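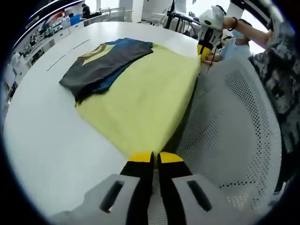
Negussie asked in their last comments whether we should drop hand-held demos altogether and go back to remote control, because at least with remote control the arm is the thing doing the folding and you know it can reach. Fair point, we argued about it too. Short answer for this period is no, longer answer below.

Progress report, Ultari folding project
May 15, 2024
To: Duritz program office

Where we are
T-shirts are the main item now. Two hand-held grippers, one on the near hem and one on the far corner, shirt flat on the table, fold, stack, next. Towels finished in April. Long sleeves not started.

85 usable shirt demos this period from the hand-held side. 39 from remote control, same table, same shirts. Remote sessions are slow — operators at Sarnham say their hands cramp and they want to stop after 20 minutes, and the folds get sloppy before that. We log those too but they dont go in the training set.

What went wrong
Lost 10 demos to a bad clock sync between left and right. Fixed, we now check it at the start of each session. Thin fabric is still a pain, fingers pick up two layers or none. People learn to slide the tips under the hem a bit before closing, and it's now in the instruction sheet. Dark shirts worse than light ones for tracking, no fix yet.

On the reach question: some hand-held demos do ask for wrist angles the arm can't make. We now replay every one in simulation before accepting it. Costs time but catches most of it. The rest show up on the arm as a stall at the second fold, which we're stil going through.

First policy trained on hand-held only folds a shirt already laid flat. Does not recover if a corner slips. Mixed training (both kinds) is running, no numbers to share yet.

Next period
— finish mixed training run, compare against hand-held only
— demos of recovery, corner dropped on purpose and picked up again
— long sleeves, if Sarnham can give us the table for the extra days
— second set of fingertips, the current ones wear at the edge

Budget
On plan except fingertips and cable. Request for the extra table time went to Duritz separately, need an answer before we book operators.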